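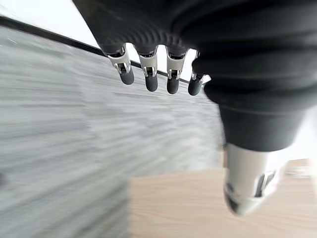 Jedgate Staging Kit, Two-Room

For sellers and agents getting a home ready to list. Everything in one delivery, goes back in one pickup.

What's in it: neutral bedding, throw pillows, curtains, a big mirror, lamps with bulbs fitted. Rugs extra. Colors are oatmeal or slate, pick one at checkout, we cant mix them.

Rental: $300 per month, 2 month minimum. Refundable deposit $200. Buy the kit outright for $2,000, deposit comes off the price.

Fits most bedrooms and living rooms. Odd layout? Send a floor plan to Salma Radwan before you order. She'll tell you if you need the Erkden add-on (dining table, four chairs, runner).
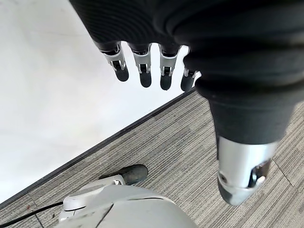 Black hand with silver finger joints, close up.

Setup not included in the rental price. Book it seperately, mornings only. Clear the rooms first please, our crew doesn't move your furniture.

Curtains are Wevar, standard drop. Measure from the rod. No pets in the rooms while the kit's in, deposit won't cover hair on the bedding.

Prices good from 5 February 2022. Slate back in stock, oatmeal short until the next truck. Agent accounts: ask for Eimear Hanrahan.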